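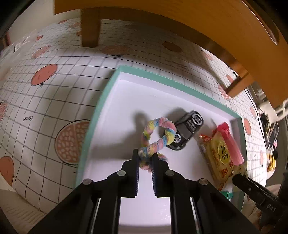
Jemgate Hall
Search this site Enter keywords Go

Toy and craft room check, monthly, with comments

Use one sheet per room. Mark each line OK, FIX or REMOVE and write a comment for anything that is not OK. Comments below are from the July check of the Fammont Room.

1. Doors and exits
Both doors open fully and latch. OK.
Comment: The door to the yard drags on the mat. Mat turned around for now. Order a thinner one.

2. Floor
No lifted edges, no splinters, no standing water. FIX.
Comment: Vinyl seam by the sink has opened up again. Taped. Needs glue and a weight on it over a Sunday when the room is closed.

3. Shelves and storage units
Fixed to the wall, nothing heavy above shoulder height. FIX.
Comment: The unit from Chowdary has one bracket loose. Paper stock moved to the bottom shelf until the bracket is tight. Replacement screws are part 567 in their parts list.

4. Electrical outlets
Covers in place, no cracked plates, no extension cords across walkways. OK.

5. Small parts
Anything that fits through the test tube stays out of the under-threes area. REMOVE.
Comment: Beads were in the wrong tub. Two toy vehicles had wheels that pulled off by hand. All gone in the trash. Check wheels by pulling, not by looking.

6. Craft wire and pipe cleaners
Ends folded back, no bare wire showing. FIX.
Comment: Most were fine. The short pieces at the bottom of the tub had sharp ends. Throw out short pieces at every check.

7. Hair clips, costume items and dress-up
Springs covered, no broken teeth, washed. OK.
Comment: Wash date is missing from the label on the bag. Write it in marker.

8. Trays and tubs
No cracks, no sharp rims, wiped down. OK.
Comment: One lid does not match its tub. Still usable.

9. Food in the room
Sealed packets only, ingredients label readable by staff, nothing kept overnight. FIX.
Comment: Crackers left open in the cupboard. If the label is in a language no one on shift reads, do not hand it out until the ingredients have been confirmed with the family.

10. Scissors and glue
Scissors counted in and out. FIX.
Comment: The count was 16 on the sheet and 15 in the rack. The missing pair was in the sink drawer. Glue caps OK.

11. Cleaning supplies
Locked, original bottles only. OK.
Comment: The Jiltlow spray is nearly out. Refill to the line and date it.

12. First aid kit
In date, seal unbroken. FIX.
Comment: Seal broken, adhesive bandages low. Restocked, new seal on.

Recheck all FIX lines within a week. Keep the finished sheet in the blue binder, behind the fire drill log. Old sheets go to the office at the end of the year.

3 comments 16 shares

Contact | Copyright Jemgate Hall | Back to top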